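Progress report to Fostel: Warraich two-hand demonstration set
Prepared by Areeba Kiani, Stustalside
06/09/2026

Period covered: second reporting period of the grant. The work in this period was almost entirely recording. The rig is set up in the Stustalside room, the recording procedure is settled, and the set has passed the number of accepted examples we agreed with you for this stage. 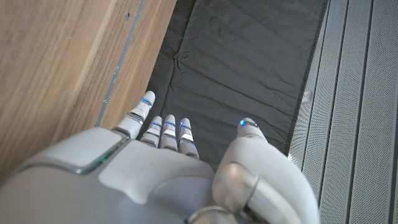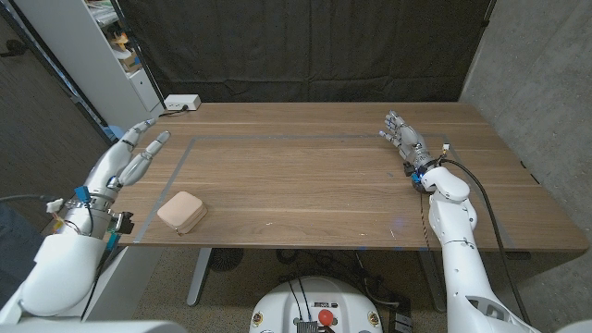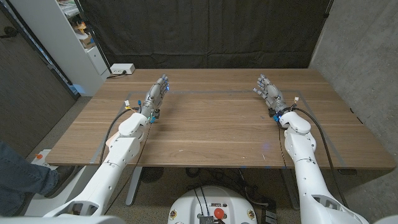

Recording at Stustalside. First: the right hand from the wrist camera. Second and third: both arms at the taped table, from head height, the second with the pink box in the lower-left corner of the outline.

1. Where we stand

The agreed target for this stage was 3000 accepted episodes. We have 3647. An episode is one complete attempt at one task, from both hands at their start position to both hands back there, with all camera streams and joint readings saved together. Episodes that fail the check described in section 3 are kept on the server but are not in the figure above.

The episodes cover 17 tasks. Most are short: pick up a small object and put it down elsewhere inside the outline, pass it from one hand to the other, turn it to face the other way, open a lid and close it again. The hand-to-hand tasks took longer than planned. They are also the ones the first training runs did worst on, so we gave them extra recording time and cut back on the single-hand placing tasks, which were already well covered.

2. Recording set-up

The grey tape on the tabletop marks the working area. Objects start and finish inside it. Before we had the outline, operators tended to put objects wherever the arm was most comfortable, and the early data was bunched in the middle of the table. Start positions are now read from a printed list and spread across the rectangle, including the corners.

The dark curtain behind the table stays closed during recording. We tried a batch with it open and the changing daylight made the head camera footage uneven. Some variety in lighting is wanted later, but it should be planned and logged, and we would like to add it as a separate batch.

The wrist view has turned out more useful than we expected for the lid tasks. From the head camera the fingers often hide the object at the moment of contact. In the wrist stream the fingers and thumb can be followed much more closely, and our reviewers now use it as their main view when deciding whether a grasp was clean.

3. Checking

Every episode is looked at by someone other than the operator who recorded it. The reviewer marks it accepted, rejected or unsure. Unsure episodes go to Nikau Te Moana, who makes the final decision. The common reasons for rejection are, in order:

Object leaves the outline before the task is finished
Operator stops part way and restarts without ending the episode
Missing or late frames in one of the camera streams
Wrong task label

The second of these was mostly a training matter and has fallen a good deal. The third is still with us. Nikau traced part of it to the recording software writing to disk at the end of each episode while the next was already starting. A short pause between episodes has reduced it, at a small cost in speed — the proper fix is to change how files are written, and that is on the list for October.

4. Problems and delays

We lost 35 hours of recording time in the period. The largest share went on the right wrist, where a connector worked loose several times and the hand stopped reporting finger positions. It has been replaced and the fault has not come back so far. The rest was calibration: after any work on an arm, the cameras have to be matched to the joints again before new episodes can be trusted.

Cable routing is still not as we would like it. The cables on the outside of the arms limit how far an operator can turn the wrist, and a few of the planned start positions near the ends of the table have been dropped for now. We have asked Prendik for a quote for shorter leads and clips.

One batch was recorded with the labels for two tasks swapped. It was found in checking and the labels have been corrected. No episodes had to be thrown away.

5. First training runs

These were small runs to see whether the data is usable, and we do not want to claim much from them. The trained policy handles single-hand placing well when the object starts near the centre of the outline and less well towards the corners. On hand-to-hand passing it usually reaches the object but closes the second hand too early. We think this is partly a labelling question, as operators differ in how long they hold with both hands before letting go. We have written a short instruction on this, and new passing episodes follow it.

6. Spending

Spending is within the budget for the period. Operator hours were slightly over and equipment slightly under. We are not asking for any change to the total, but would like your agreement to move the unspent equipment money to operator hours.

7. Next period

Change the file writing so that the pause between episodes can be removed
Record the varied-lighting batch
Fit the shorter cables, if the quote is acceptable, and restore the dropped start positions
Re-record part of the passing tasks under the new instruction
Send Fostel a first packaged copy of the Warraich set with its task list and checking notes

Questions on the recordings or the checking should go to Nikau Te Moana, and on the budget to me.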